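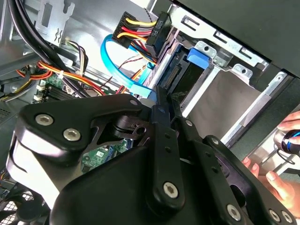
July, evening

Second day with the Cladero trial kit. Lotent sent it over to us in Cellosberg with a quote for the gripper, the wrist camera and the software, plus 2 years of support. They say it can handle up to 100 desktops a week on drive removal. I wrote that down but I won't plan on it until I've seen our own numbers.

Spent the morning on setup. The manual is decent on the mounting and thin on calibration. I had to go back two pages to find which step saved the settings, and it was a step I had skipped. Lunch at my desk.

In the afternoon we worked on drives. The part I care about is the cabling, because that is where our time goes. A data cable and a power connector at the back of a drive don't leave much room, and the gripper is a wide thing to put inside a desktop case. The fingers could be slimmer. I'll put that in the feedback form under fit.

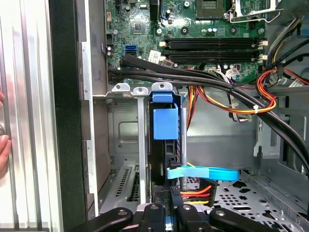 Loose wiring worries me more than the drive itself. The black cables in this case run right across the lower edge of the motherboard, and I'd want them tied back before any automatic run. That is a person's job, so it goes in the cost sheet as labor.

The Pollock quote is still in my drawer. It's cheaper, but the camera is extra and they want the first 7 months paid up front. I don't like that. Lotent will bill monthly.

Things to ask Lotent tomorrow: price of spare fingers, whether the software can hold a separate routine for each case model, and who pays return shipping if we say no. Also whether the license covers 2 benches or only the one.

Left at 6:30. Need to bring the short screwdriver from home, and more labels for the drive bins.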